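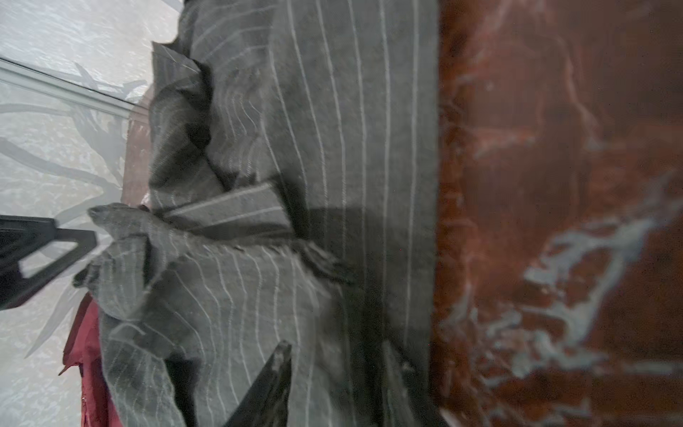 Laundry and Garment Care Forum > Equipment > Robot folding: is it worth waiting for?

Replies: 12

pressroom_dave
Posted 08:41
We do workwear and retail returns at a small unit in Farton. Sheets and towels go through a flatwork folder and have done for years. Shirts are still done by hand. The boss has read something about robot arms and wants to know if we should hold off hiring for the folding table until after July. My answer was no, hire. He wants more than one opinion, so what does everyone think? I'm talking about mixed shirts out of a basket, different sizes and colours, some of them inside out.

mangle_and_co
Posted 08:58
Hire. A machine that folds a shirt someone has already laid flat and buttoned is old news. The work is in getting it flat, and your person at the table is still doing that part.

Kettering_Jan
Posted 09:20
Agree with mangle. We had the Sukora in for a trial. You clip the shirt at the shoulders, it pulls it in and folds it on a plate. Good finish. You still need someone clipping all day, and they were bored stiff. It sent back anything with a stiff collar. We didn't keep it.

tablefour
Posted 09:47
The Sukora is a different sort of machine though. It's a folding plate with a feed. What Dave's boss has read about will be two arms with grippers over a table, and they pick the shirt up the way you or I would. I wouldn't judge one by the other.

The difficulty there is cloth. A box is the same shape wherever you put it down. Drop a shirt twice and you get two different heaps. The gripper has to find an edge worth holding, and from close up a heap of shirt is mostly folds that look like edges.

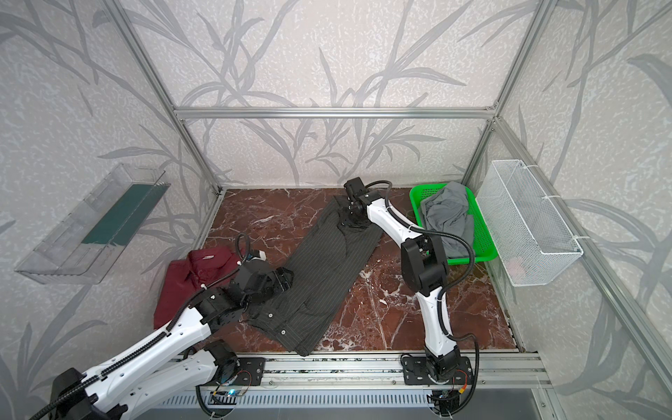 Both arms on the grey pinstripe, maroon shirt waiting on the left.

mangle_and_co
Posted 10:05
Right, so that's two arms, a whole frame and a table, for one shirt. What does it cost against a person on the table?

tablefour
Posted 10:11
More, today. I'm not saying buy one. I'm saying it's the right sort of machine for the job Dave described. Look at where they've got hold of it, one at the top end at the back and the other down by the left edge. That's near enough how I'd start if it came to me in a lump.

pressroom_dave
Posted 10:30
I'd start at the shoulders. If you've got the top end, fine, but you want both shoulder seams before you do anything else. There's a rumple up by the hand at the back and I'd want that out before the first fold or you'll press it in.

Kettering_Jan
Posted 10:34
Pinstripe is unkind as well. Every crooked fold shows. On the other hand the stripes ought to help a camera, you'd think? They run straight where the cloth is flat and go wavy where it isn't.

tablefour
Posted 10:52
They might help. I've also been told strong patterns can confuse things, so I'll leave that to someone who knows. A dark shirt on a dark red marbled top can't be the easiest thing to see either. I'd use a plain white table.

anezka_v
Posted 11:26
I can answer some of this. Anežka Vlček, I work on handling software at Kevwood (fruit packing for the most part, no clothes, so take it with salt).

Stripes can go either way. If the system has been shown plenty of striped cloth, they carry information about the surface. If it hasn't, they are clutter. Same with the table. People often vary the background on purpose, because a robot which only works over plain white will be upset by your counter.

On Dave's question: I would not wait. Arms like these can fold a shirt. The questions to put to any seller are how often, how fast, and what happens when it goes wrong. Ask for twenty garments in a row from your own basket, chosen by you, with no one touching anything. Time the whole run, including the ones it drops. A short film of one good fold tells you very little.

mangle_and_co
Posted 11:40
That's the first sensible thing I've heard from the robot side. What sort of number would you want to see out of the twenty?

anezka_v
Posted 12:03
For your trade, I can't say. In packing, if a person has to step in more than once in twenty we would call it not ready, since that person can't go off and do another job. Cloth is harder than fruit, so you may decide to accept worse. I would also ask about buttons. Folding is one task and fastening a small button is another, much harder for a gripper with two stiff fingers.

Kettering_Jan
Posted 12:15
Buttons, sleeves turned the right way out, tissues in pockets. That's half of what our folders do. Forsyth (he runs our back room) reckons he spends more time turning sleeves than folding.

tablefour
Posted 12:31
I still think people on here are too quick to write it off. You don't need it to do every shirt. Give it the easy ones overnight and leave the awkward ones in a tray for the morning. Slow doesn't matter much at 4 in the morning.

mangle_and_co
Posted 12:44
It matters if it jams on the second shirt and sits there till you come in. And who sorts the easy ones from the awkward ones? That's somebody's hour gone before you've locked up.

tablefour
Posted 12:50
Fair, the sorting is a problem. I don't agree on the jam. It should be able to put a shirt aside and go on to the next. If it can't do that then no, I wouldn't have it either.

pressroom_dave
Posted 13:18
Thanks all. I've shown him the thread. We're advertising for the folding table this week, and he's going to ask for the twenty garment test if a rep ever turns up. He wants to put his own gardening shirt in the basket. Jan, what did you do with the clips from the Sukora? We've got a use for some if they're going spare.

Kettering_Jan
Posted 13:25
They went back with the machine, sorry.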